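Open day at Zotance — notes from a very full afternoon

Typing this up on the train home so forgive the state of it.

Got there just after two. Zotance is out past the retail park, long low building, visitor parking already full so I left the car on the verge with everybody else's. Sign-in desk, sticky badge, hairnets in a box by the door. They'd had 2000 people put their names down, the girl on the desk said, and were letting us round in groups of 30. My group had a school party in front of it and some retired engineers behind, so we got squashed at every doorway.

What they do, for anyone who hasn't come across them: sorting and small packing for other companies. Seeds, beads, sample packs, craft bits, spare parts for Melten lamps. None of it ever has the Zotance name on. You've probably opened a packet they filled.

Hanane Erraji took us round. Been there since the old site, walks very fast, talks faster. I was scribbling against the wall and missed half of it.

First stop was goods in. Sacks, drums, flat boxes, a smell like a pet shop. Everything that arrives gets a card and the card stays with it until it leaves. If the card goes missing the whole lot goes back to the start, even if everyone in the room knows perfectly well what it is. Hanane quite fierce on this. Someone asked how often it happens. "Less than it did."

Then the weighing room, which I could of stayed in all day. Scales behind glass, the sort that wobble if you breathe. They let a lad from the school party put his own hair on one. Big success. There was a poster of the Polishchuk method on the wall — it's a way of checking a batch by taking a little from the top, middle and bottom — and a long explanation I didn't follow, with a lot of arrows.

Corridor. Vending machine. 55p for a tea, undrinkable, but 55p!

Packing hall next. Noisy. We stood behind a yellow line and watched sachets come down a chute. Roman Urbańczyk runs the shift there and had clearly been told to be cheerful. He was, mostly. He passed round a reject tray so we could see what gets thrown out: crooked seals, half-printed labels, a sachet with another sachet inside it. I asked to keep that last one and was told no.

Roman's view is that the big lines are the easy part. Anything that comes in thousands and is all the same shape looks after itself. It's the little mixed jobs that eat the week, where a customer wants a few of this and one of that, and the pieces are tiny and roll off.

Which brought us to the sorting benches, and for me that was the best bit of the visit. Much quieter. Pale tables, little trays, everybody's voice dropped without being asked. The rule at the benches is small trays, few pieces. Don't heap. You should be able to see every piece on the floor of the tray without moving another one out of the way. 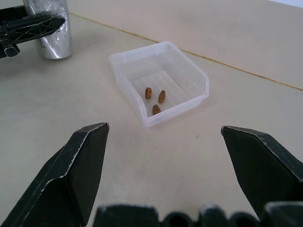
They like the trays see-through so you can tell from the side whether there's something left in the bottom, and they like a lip on them so they can be picked up without a thumb going in. Shape is the other thing. I'd have thought colour mattered most but Hanane says with brown bits on a beige table you learn to go by outline — the round ones, the long ones, the ones that'll stand on end. The standers are popular. The round ones are always on the floor, there's a magnet-on-a-stick thing for the metal pieces and a dustpan for evrything else.

We each got a turn with tweezers and a Zuna practice kit. Mixed pieces, a timer, go. I was nearly last. A woman from the retired engineers beat all of us and wouldn't say what she used to do for a living.

Finished in the canteen. Biscuits decent, tea free this time (so much for my 55p). Table of leaflets about jobs, evening shift mostly, and a box for questions. Put one in about the double sachet.

If you're thinking of going, they do it again in January. Practical stuff: flat shoes, they will turn you away in sandals. No bags past the desk, there are lockers but you need a coin. Loos are by the weighing room only, go before the packing hall. Tour is meant to be an hour and ours was closer to 2. Under-tens can do the first half but not the benches.

Train's just pulling in. More photos when I've sorted them.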